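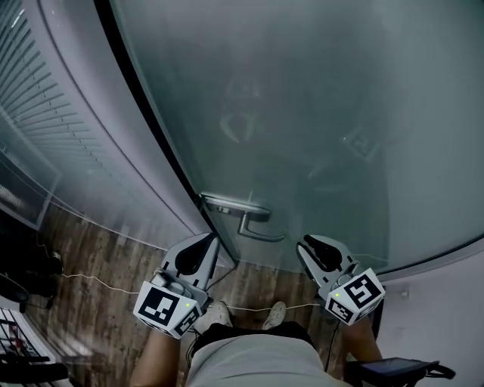 Search tickets Go

Ticket 312: right gripper loses tracking at the door handle
Status: open

Comparing the Jolen and Pernus finger pads on the lever door task at Holtley. With the Jolen pads, pose on the right unit drops out near the glass. 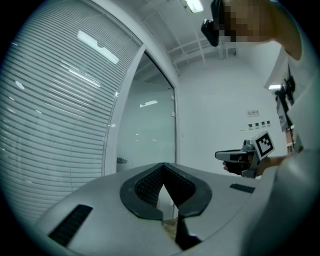
Swapped left and right units. Fault stayed with the right hand. New cable, no change. Next step is the Pernus pads, same door, 600 frames per run. 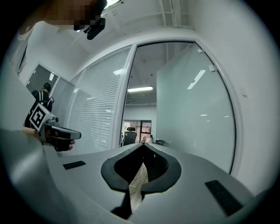
Second gripper and its marker, seen from the other unit, frosted door behind.

Last updated: March, 4:10 pm

Comments (3)
Same here with Chong pads. Lower exposure helped.
Did you recalibrate after the swap?
Yes, both units.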